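Back from the Drummond Rally, and yes, we're going again

June 27, 2022

We got home late last night and I still have a load of laundry going as I type this, so forgive me if I ramble. I promised a bunch of you at the campground that I'd write up the Drummond RV rally for people who are thinking about going next year, and if I wait until I've unpacked properly it won't happen.

We pulled in a day early. If you can swing that, do it! The gates open at noon and by two the line of rigs was back past the feed store on the county road. We had already picked our spot, leveled, put the awning out and were sitting under it with iced tea watching everybody else try to back in. One poor guy with a brand new fifth wheel took nine tries (I've been that guy, so no laughing from me) and when he finally got it in there was applause from three rows over.

The rally grounds are the old fairgrounds on the north side of town, right where the road starts dropping down to the river. Most of the sites are grass. The ones along the fence have power, and those go first, mostly to people who have been coming for years and know exactly when the booking form goes live. I sat there in January with my finger on the refresh button and got us a 30 amp site in row F. Row F is fine. It's a bit of a hike to the showers, but you get shade in the afternoon from a line of cottonwoods, and in late June I would take shade over short walks every time.

There were 800 rigs registered this year according to the program. It didn't feel like that many, except at breakfast.

About breakfast. The pancake tent is run by the fire department and it's included with your rally pass, which is great, and everybody knows it's included, which is less great. The first morning I showed up at eight thirty like a civilized person and waited forty minutes. The second morning I went at ten till seven in my slippers and walked right up. Blueberry or plain, sausage links, and coffee that would take the paint off a trailer. I had it every single day.

Pavithra Thomas, who some of you will remember from my posts about the desert trip, was parked two down from us with her little fiberglass trailer. She and I did the guided walk on the second day, out to Sukell Point and back along the bluff. The sign-up sheet said "easy" and I would call it easy with an asterisk. The first mile is flat gravel. Then you go down a set of log steps to the river, and of course what goes down has to come back up at the end when you're hot and your water bottle's empty. Bring two bottles. The view from the point was worth every step, though – you can see the river bend around twice and the grain elevators way off on the other side, and there were pelicans! White pelicans, a whole raft of them, floating along like they were on a tour of their own.

The food trucks set up from four o'clock in the dirt lot by the grandstand. I tried the following:

The walking tacos. Good, salty, gone in three minutes.

The fry bread with chokecherry syrup. Oh my goodness. I went back the next night and they were sold out by five fifteen, so learn from me.

The barbecue place with the long line. Brisket was on the dry side and I don't think it was worth the wait. The beans were excellent. If I went again I'd order just the beans.

Nelon, the bakery on Main Street, had a table too, but you're better off going into town for it. They have a rhubarb hand pie at the shop that they don't bring out to the fairgrounds, and the shop has chairs and air conditioning. It's a ten minute bike ride, all on side streets. We went twice and I brought home a loaf of the caraway rye that's half gone already.

Speaking of town, the free shuttle was a little hit or miss. It was supposed to loop every half hour and on the first two days it did. On Saturday-type crowds it got stuck behind the antique tractor parade and we gave up and walked. Not a big deal for us but if you have trouble with distance, I'd bring your tow vehicle and park behind the library. There's plenty of room back there.

Evenings were my favorite part. There's live music on the grandstand stage from seven, and people bring their own chairs and blankets and claim a patch of grass. The opening night was a polka band, and I'll admit I rolled my eyes when I saw it on the schedule, and then I danced for an hour and a half with a retired mail carrier from two states over. The next night was a bluegrass family with a kid on mandolin who could not have been older than twelve and played like his hair was on fire. The last night was a country cover band. They were okay. They were loud. We could hear them perfectly well from our own camp chairs in row F, so that's where we listened.

The hot air balloons only went up once because of the wind. They were scheduled for three mornings and I set my alarm for all three, and two of those mornings I stood in a wet field in a sweatshirt being told to come back tomorrow. On the third they all went up just after sunrise, drifting off over the river toward the hills, and I got a little teary. My husband says I always get teary at balloons. He slept through it.

The seminars were in the exhibit hall, which is a big metal building with big metal building acoustics. I went to one on tire safety (useful, a bit scary, I've since checked the date codes on all of ours) and one on cooking in a tiny oven, where I learned to put a pizza stone on the bottom rack. The rest of the hall was vendors and displays. Mattresses, solar panels, kettle corn, and a man who sharpens knives while you wait. I bought a collapsible dish drainer I didn't need and I love it.
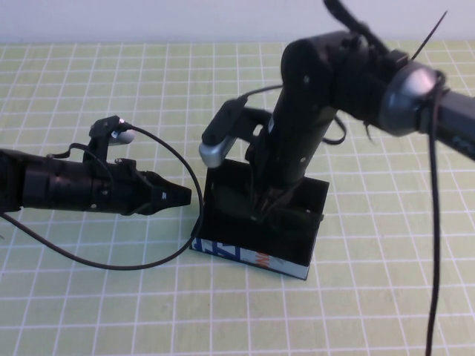

Robot arms over a green grid tabletop.

OK, money, because several of you asked. The rally pass plus a powered site came out a little more than we paid last time, and I thought it was fair with the breakfasts and the music included. Gas was the painful part. Our round trip was 2,000 miles on the nose once you add in the detour to see my sister, and I don't want to discuss what we paid per gallon. We put a cap of $100 on souvenirs and fun stuff and I blew through mine by the second afternoon (see dish drainer, see also a quilted pot holder shaped like a chicken).

The showers deserve a paragraph. They're the fairground showers, so concrete floors, push button, and you get whatever temperature you get. Clean, though. Somebody was in there with a mop every time I went. Go mid-afternoon when everyone is napping and you'll have the place to yourself. Bring flip flops and a hook for your towel, as half the hooks are missing.

Cell service was fine for texting and hopeless for anything else once the crowds came in. The library in town has good wifi and very nice people.

The closing drawing was on the last afternoon at the grandstand. You drop your ticket stub in the barrel when you check in and you have to be there in person to win. The grand prize ticket was 3,713 and I was holding 3,731, and I swear my heart stopped for a second while I looked at it. A couple from row B won it, a portable grill and a year's worth of propane refills. They were thrilled, and they had us over for burgers an hour later on their old one.

On the way home we broke up the drive with a night at Nirnier Lake, a small county campground with a self-pay box and pit toilets. We got there just as the sun was going down and had a site right on the water. There was a family of loons calling half the night. I'd happily go back and spend three or four days there with a book and a canoe, and I'm already working on my husband about it. No hookups, so fill your tank before you turn off the highway. The last gas station closes at six, and the road in has some potholes that rearranged our silverware drawer.

A few leftover things I wrote on the back of the program so I wouldn't forget:

Bug spray. The good stuff. The river is pretty and the mosquitoes know it.

If you have a dog, ask for rows G through J, they're next to the mowed field and there's a water spigot.

Quiet hours start at ten and people really did stick to them.

The ice truck comes at nine in the morning and takes cash only.

Take a bike if you have any way to carry one.

Pavithra and I have a deal that whoever is awake first on booking day texts the other one, and we're going to try for two sites side by side. If you were there and I met you, leave me a comment! I'm especially hoping to hear from the lady with the teal vintage trailer who gave me her rhubarb bar recipe, because I wrote it on a napkin and the napkin went through the wash.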